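3.2 How people fold when they share a linen closet

I should say up front that I did not plan to write about folding. The study I was funded to do was on shared laundry rooms and how neighbors work out whose turn it is, and folding came in sideways during the second round of interviews, when I asked Érica Brito to walk me through a normal wash day and she spent most of the hour on what happens after the dryer stops. I kept trying to steer her back to the sign-up sheet. She kept going back to the closet. By the time I played the tape for Alcides Mendonça, who coded the interviews with me, he had already drawn a box around that whole stretch of the transcript and written "this is the paper" next to it.

So we changed the interview guide. From March on, every household at Skultemness got asked to fold a bath towel while they talked (we brought our own so that everyone was handling the same thickness of cloth), and we asked them who taught them to do it that way. You would not believe how much people have to say about this! One man folded his towel, looked at it, shook it out, and started over because he had done it "the hotel way" and wanted me to have the real one.

The first thing we noticed is that people mostly talk about folding as if there were a single correct fold and everybody else had wandered off from it. The second is that the correct fold is nearly always fitted to a piece of furniture. People who grew up with deep shelves fold in thirds and then in half, and they get a squat, thick block. People who grew up with a narrow closet go lengthwise first and end up with a long strip, and they will keep on making that long strip for years after moving somewhere with perfectly good deep shelves. I did this myself, I found out, and my sister does too. The shelf is gone but the fold stays put.

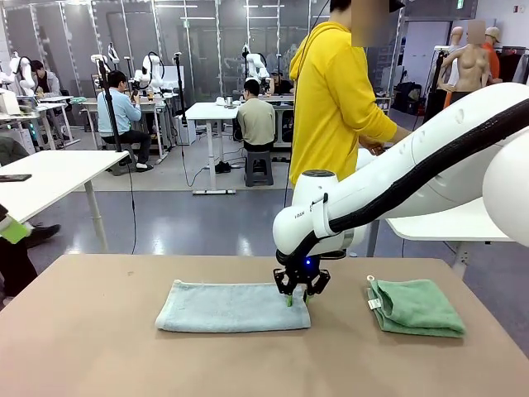 What makes this tricky in a shared building is that there are two shelves in play: the one in your apartment and the common one at the end of the hall, where the guest linens live. At Skultemness the common closet has 4 shelves and serves 25 households, and the rule on the door only says to return things clean and folded. It doesn't say folded how. Several of the people we talked to told us they refold what they find in there before they put their own things in, and most of them were a little embarrassed to admit it. Érica was not embarrassed one bit. She refolds everything, she told me, and she does it with the door open so that people can see how it's supposed to look.

I want to be careful with this, because it would be easy to read refolding as a kind of scolding, and a few people did take it that way. One woman said that finding her towels redone made her feel like a kid. But others never noticed, or noticed and were glad, and one couple had quietly picked up the new fold and now used it at home. Alcides and I went back and forth on how to code these. In the end we gave refolding its own code and kept it apart from complaints, which had their own problems (see the appendix for the code list, and for the argument about the code list, which we left in).

The earlier work we leaned on treats chores like this as a matter of who does them and for how long. That's fair enough, and we asked about time too. But time diaries don't catch much here, for the plain reason that folding rarely gets written down as its own thing. It happens in front of the TV, or on the phone with somebody's mother, or at the kitchen table in between other jobs. When we handed out diaries in the first round, folding showed up in only 5 of them, and in every one of those it was tucked in with something else. The same people could talk about it for half an hour once there was a towel in their hands.

Having the cloth right there mattered more than I expected. We had tried asking the question cold in the pilot, and the answers were short and kind of dutiful: "in half, and in half again," next question. With a towel on the table people would say one thing while their hands did another, then stop and laugh and try to describe what they had just done. Alcides started marking these spots in the transcripts with a star. He thinks they are the best material we have, and I mostly agree, although they are a pain to quote because half the sentence is somebody patting a towel.

There are limits to all this, naturally. We only looked at one building, and it's a building where people already like each other enough to share a closet. We only used bath towels. Fitted sheets came up in almost every interview without our asking, usually with a groan, and I would love to see somebody take those on, but we had neither the time nor the nerve. We also never saw anyone fold alone, obviously, and I suspect that company makes people neater. Érica says it makes no difference to her. Her neighbor across the hall, interviewed 6 days later, said the towels she folds for herself are "more or less rolled up and shoved."

The next section picks up the common closet again, this time from the side of the written rules. The sheet on the door has been changed twice since the building opened, and both older versions were still taped up underneath the current one, so we were able to compare all of them line by line.

Figure 1. Two towels, folded to different shapes: a long blue rectangle and a more compact green one.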